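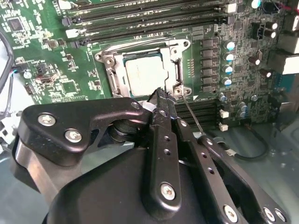

Spent most of Sunday at the open day at Editz, the electronics recycling place in Braltcombe. They take in old servers and office PCs, strip out what can be reused and send the rest to be shredded. They've been trying to get robots to do part of the stripping, and this was the first time they let the public in to watch. Notes below, in order more or less.

Getting there: parking is behind the building, not in front. The sign is small and I drove past it. Doors opened at 10 and there was already a line, mostly families and a few people in work jackets from other recyclers.

You sign in, get safety glasses and a sticker with your name, and then they take you through in small groups. Mine was led by Kipchumba Lyimo, who runs the disassembly side. He's been there six years and started on the hand benches.

First stop was the hand benches. The people there are fast. Lid off, drives out, memory out, processor out, and the bare board goes in a tote. Kipchumba said a good shift is 80 machines for one bench. Nearly all of them arrive on pallets from offices and schools, and no two pallets are alike.

That last part is the whole problem, according to him. A car plant robot sees the same door all day. Here it could be a ten-year-old tower followed by a rack server followed by something with a drink spilled in it.

Second stop was the robot cell. It's one arm at a waist-high table, with a clear screen between it and you. The gripper has a small camera next to it, and there's a monitor on your side of the screen so you can see what the arm sees. The kids all went straight to the monitor.

The arm was set up with one job for the day, which was getting around a computer motherboard without hitting anything. Lộc Lò, the engineer running it, was clear that they weren't showing a finished product. He called it "approach work." Get the fingers to the right spot, stop, back off, go again from a different angle.

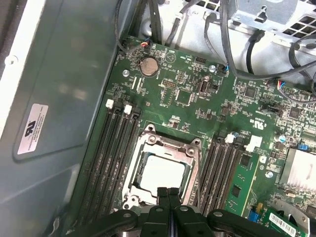 Memory is what they want to solve first. It's worth money secondhand, it comes out in one straight pull once the latches are open, and almost every machine has some. Lộc had a board with a bank of slots on each side of the processor and just the one module I could spot, way over in the last slot on the right. He said he likes to begin with something like that, with open space on one side of the stick, before moving to a full bank where they sit shoulder to shoulder.

Somebody in our group asked why it moves so slowly. Lộc said it can go a lot faster, and he could turn the speed up, but then he'd be finding out about mistakes after they happened. He keeps one hand by the stop button the whole time. I saw him use it twice.

Neither stop looked like anything to me. He said one was a cable that had shifted and the other was him being careful with a crowd there.

I asked what a board costs them if the arm scrapes it. For practice boards, nothing, they're scrap already. For a live job it depends. A bent pin in a processor socket can make the whole board worthless for resale, so the robot isn't allowed to touch processors on customer machines yet. People still do those.

They have logged 2,000 practice runs since March. I asked how many went well and Lộc said it depended what you count, and then he did go through it with me. Finding the board in the case works. Finding the slots works on most boards. Opening the latches is the part that fails, usually from pushing a little off center.

The software that plans the moves is called Allus. They wrote it in house. On the monitor you could switch to a view with colored outlines over the parts it thinks it recognizes. It had a capacitor down as a screw for a while. Lộc saw it, made a note on a clipboard and kept going.
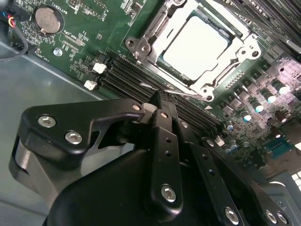 Labels came up too, and I hadn't thought about those. I figured printed text on a board would be a big help to a camera. Lộc said it's some help, when it's readable. On one of the boards you could make out BATTERY next to the coin cell, but the smaller printing was faint, and the light was bouncing off the processor so hard that the top of it looked nearly white. He said glare gives them more trouble than dust does. They've tried softer lamps and they've tried moving the lamps, and there's a different set on order.

The batteries matter, by the way. They have to come out before the board goes to the shredder, and for now that's a person with a plastic pick. It's on the list for the arm after memory.

A man behind me asked the jobs question. Kipchumba took that one. He said they can't fill the bench positions they have now, and that the plan is for the arm to take the repetitive pulls while people do teardown and sorting. He also said he couldn't promise what it would look like in 5 years. The man said okay and wrote it down.

Third stop was the sorting line, which I'll keep short. Belts, magnets, a lot of noise. Ear protection is in a box by the door and you do want it. The smaller kids were taken around the outside instead.

Last stop was a table run by Triantafyllou, the company that buys the tested memory and drives from them. They had bins of parts with price tags. I bought two sticks for my old desktop. Haven't tried them yet, will post when I do.

A few practical things if you're going to the next one:

- Closed shoes required, they turned a couple of people away
- The tour takes a bit over an hour
- Photos are fine in the robot area, not on the sorting line
- You can bring old machines, but take the drives out first if you want to keep them
- Coffee only, no food

They said they'd like to do another one in the fall, with the arm pulling memory from start to finish if it's ready by then. Lộc wouldn't give me a date. I left my email on the sheet at the front desk, so if I hear something I'll add it to this thread.

Couple of you asked whether you can try driving the arm yourself. Not at this one. I asked too - the answer was maybe next time, on a scrap board, with Lộc standing there.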